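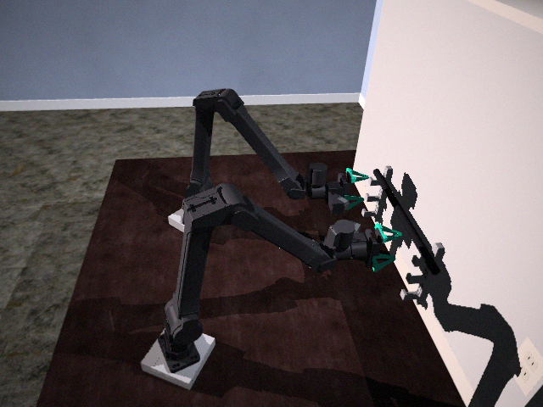
Graltesstead releases Hatero 1.7, a motion planner for pairs of robot arms that are expected to share

Two-arm planning, shared timing and a simulator that complains early are the main additions

April - Graltesstead has released version 1.7 of Hatero, its planning and control software for workcells in which two robot arms have to handle the same object without an argument. The release is available to existing license holders from this month and to everyone else as soon as they have read the license.

Hatero takes a task written in a short, plain text file, works out how each arm should move, checks the result against everything nearby and sends timed commands to both controllers. Earlier versions did this one arm at a time. The first arm got the path it wanted and the second arm got whatever was left over, an arrangement familiar to anyone with an older sibling. It worked well enough for small parts. It worked badly for anything long and stiff, where moving one end has consequences for the other.

Version 1.7 plans for both arms together. The object being carried is now part of the problem from the start, with its own shape, its own stiffness setting and its own opinion about which way it can be tilted. When the two grippers hold a bar, the planner treats arms and bar as one closed chain and looks for motions that keep the distance between the grippers steady. If it cannot find one, it says so and names the joint that ran out of room. The previous version said "planning failed" and left the rest to the imagination.

What changed in the planner

The search at the heart of Hatero has been rewritten. It now samples poses for the object first and asks afterward whether both arms can reach them. Poses that only one arm can reach are thrown away early, before the software has spent time falling in love with them. On the company's own reference tasks this cut the typical planning time by 21 percent, and the larger gains came on the harder tasks. A few easy tasks became very slightly slower. They are listed in the release notes, under a heading that the marketing side of the company asked to have moved further down the page.

Timing has been given the same treatment. Both arms now run from a single clock, and a slowdown on one is passed to the other within the same control cycle. A bar held at both ends is a good judge of this. If one wrist arrives early, the object twists, the grip shifts, and the log fills with messages written by an engineer at the end of a long day. Those messages have been rewritten too. All of the exclamation points are gone except one, which guards the command that erases the calibration.

Contact handling is the third large change. Hatero used to treat every touch between a gripper and an object as either a grasp or a crash. Version 1.7 adds a stage called approach, in which the open fingers may come close to the object, pause, and have their position corrected by the vision system before they close. Users set how close and how long. The default pause is short and can be made shorter, though support staff would like it known that they can tell when somebody has set it to zero. 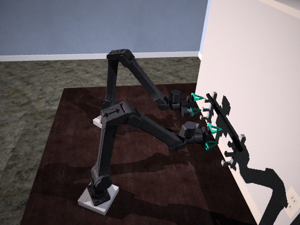

Most of the development was done in simulation, on a test suite the company calls Aaltonen. The best-known task in the suite has two arms side by side working with a long, straight bar near a wall, with supports close to each end of it. On paper it is dull. The bar has no interesting features, the wall does nothing, and the supports stay where they were put. It has nevertheless been the cause of more late changes to Hatero than any other task, and was briefly removed from the suite on the grounds that it was lowering morale. It was put back after a customer asked for exactly that motion.

The difficulty lies in what the grippers must avoid on the way in. A finger needs enough room to get around the bar, and the supports take up much of the space a finger would like to use. A path that suits one gripper may bring the other one's lower finger up against a peg. Moving the second arm back fixes that and spoils the timing. The old planner would go around this loop until its time limit ran out, then report the limit as if it were a finding.

Hatero 1.7 keeps a small map of the free space around each support and shares it between the arms. When one arm claims a pocket of space, the other can see the claim, along with how long it is meant to last. Claims expire. The first draft of this feature had claims that did not, and the arms spent a weekend holding perfectly still in what the log described as a valid state.

Testing before release

The release candidate was run through 1,828 simulated trials, with the starting position of the object, the friction of the fingers and the direction of the light changed from one trial to the next. The light was included because Hatero's perception module had developed a habit of treating hard shadows as furniture. A strong shadow of an arm on a pale wall has a clean edge and a sensible outline, and it moves when the arm moves. The older module drew the obvious conclusion and planned politely around it. The new one compares each suspected obstacle with the known shapes of the arms and the position of the light before deciding that it is solid. It still gets this wrong from time to time. When it does, it leans toward caution, and the arm takes the long way around a patch of dark paint.

Failures are kept. Each one is stored with the task file, the seed and the full joint history, so that it can be played back on any machine with the same version installed. The archive holds over 1,000 of them from the life of the project, and new releases must get through the whole collection before they ship. Engineers may retire a failure only if the feature that caused it has been removed. There is a short queue of features nominated for this purpose.
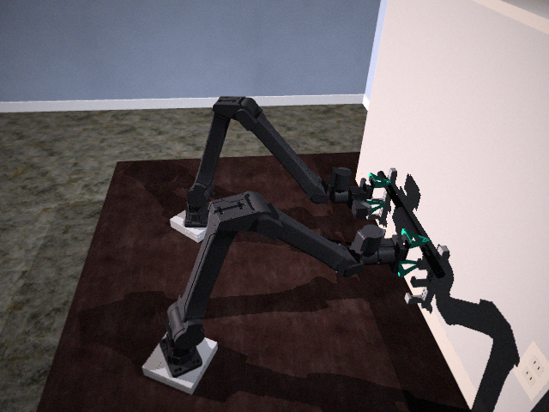 Zasholm found the playback tool more useful than the planner, and put that at the top of its notes from the preview program. The planner saved it time, the company reported, but the playback tool ended a long disagreement between its controls team and its vision team over whose fault a dropped tube had been. The fault turned out to be shared, and the tube had been measured wrong by a third team. Zasholm also asked for the window to remember its size between sessions. That has been done.

The same notes contained 17 requests. Graltesstead has met most of them in this release and turned down two. One would have allowed the collision checker to be switched off from the main toolbar. The other asked for a button that makes the arms go faster, with no further details supplied. Speed can still be changed in the motion settings, where it has always been, next to the acceleration limit and a paragraph of text that the company hopes will now be read.

Writing and checking tasks

Task files have become shorter. A two-arm job that once needed separate instructions for left and right can now be written from the object's point of view: where it starts, where it should end up, which parts may be gripped and which surfaces to stay away from. Hatero decides which arm does what. Users who prefer to decide for themselves can add a line that says so, and the software will follow it without comment unless verbose mode is on.

A new checker reads the task file as it is being typed and marks trouble before anything moves, in simulation or otherwise. It catches swapped coordinate frames, units that do not match, grip points inside solid material, and end poses that are out of reach. It also catches two objects given the same name. This last check was added after a test in which both arms were told to pick up "part" and each, quite reasonably, picked up a different one.

The simulator window has been tidied as well. Planned paths are drawn as thin lines, and the claimed pockets of space can be shown or hidden. Users can step through a plan one control cycle at a time, forward or backward. Backward stepping was the most requested feature of the past year and took an afternoon to build, a fact the company would have preferred to learn sooner. 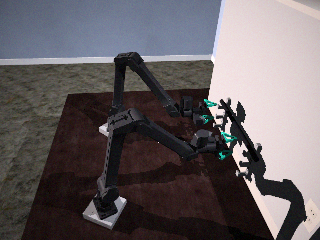
Moving from the simulator to real hardware is still a separate step, and Graltesstead has resisted calls to make it a single click. Before a plan can be sent out, Hatero asks for a fresh calibration of both bases, a measured object length and a slow rehearsal with the grippers open. If the measured length disagrees with the task file, the transfer stops. Several preview users described this as annoying - the company has recorded it as working.

Known limits are as follows. Hatero 1.7 handles rigid objects and slightly springy ones. Hoses, cables and sheets are outside its reach for now, and the stiffness setting should not be turned down to zero to see what happens. Three-arm cells will load but will be planned as a pair and a spectator. Task files from versions before 1.4 need to be converted with the supplied script, which keeps comments, including the ones their authors may have forgotten about.

Availability

Hatero 1.7 is a free update for customers with current support. A trial version with the full planner and simulator, but without the hardware link, can be requested through the Graltesstead website, along with the Aaltonen task files and the complete release notes. The update should be installed with the arms powered down. The installer checks, and will wait.

About Graltesstead

Graltesstead makes planning, perception and control software for multi-arm robot cells. Its products are Hatero and the Aaltonen test suite. Press questions can be sent through the contact form on the company's website, and are usually answered before 5 p.m.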